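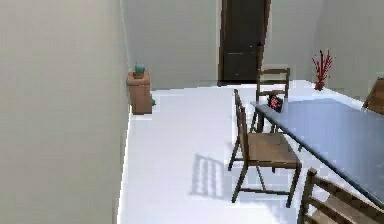 Dining room, dark door, little cabinet by the wall.

23 January 2023

February is coming and I have once again let a website choose my gift. Last year it was the Stolex hamper, which promised "gourmet delight" and delivered two bars of chocolate, a mug and a great deal of shredded paper. We were finding the paper in March.

So this time I started early. Savbridge has a combo with roses, a candle and a teddy bear holding a heart, and you can swap the bear for a plant if you pay extra. I'd pay extra to lose the bear and get nothing. That isn't in the menu.

Spent most of lunch reading reviews – the Savbridge set has 3973 of them, and the ones I got through were split between "she cried" and "box was crushed." I suppose both could be the same order.

Ellolwood does engraved frames, 12 letters maximum. Our two names and the "and" come to 14. I tried an ampersand. It doesn't accept ampersands.

Ended up calling the bakery on Cárdenas and ordering the almond cake, the one we both like, for pickup on the 14th after 3. The woman asked if I wanted a message on it. I said no, then called back and said yes, then couldn't think of one. She's putting "Happy Valentine's Day." Still need a card.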